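Why Can You See Through Some Cups?

Light goes through clear plastic, so you can see what is behind it. Some plastic has a little color added. It lets light through too, but it tints what you see. Wood stops light, so you can't see through a tabletop at all.

Try it at home. Put a cup on a colored plate. Does the plate's color show through?
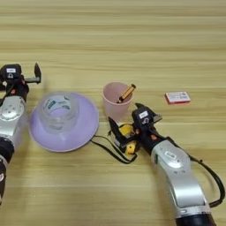
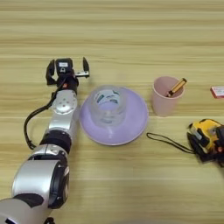
Praltach for Kids, Issue 100, page 2

Next, put a spoon in the cup and look at it from the side. Draw what you see.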